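Workshop notebook, December 9, 2025

Oil finish trials, second round

Spent a lovely slow morning going back over the test boards from April, which have been leaning behind the radiator all this time and have, I'm pleased to say, mostly forgiven me. The Stetex oil has gone a bit yellow but feels beautiful under the hand. The Metel is paler and rather dull, though I may have wiped it back too soon (I was in a hurry that week and it shows!). I'd like to do both again with thinner coats before anyone orders a big tin.
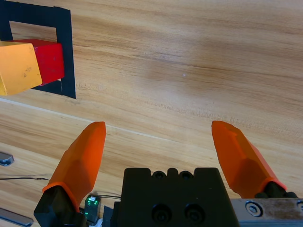

Mixing and drying

Used 50 ml per board this time, four coats, rubbed in with a cotton rag and left overnight between each. Tin number 317 had a skin on top, so I strained it through an old stocking — worked a treat. Please write the opening date on the lid, all of you, me included.
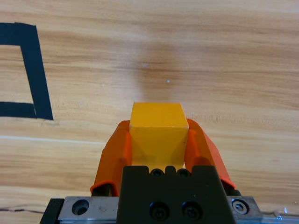
The Trostex wax can go on once the last coat stops smelling, and I'd give it a good week in this cold. Rags flat on the line outside, please, never bundled in the bin. Still need to ask Iyamu whether they do the wax in a smaller size.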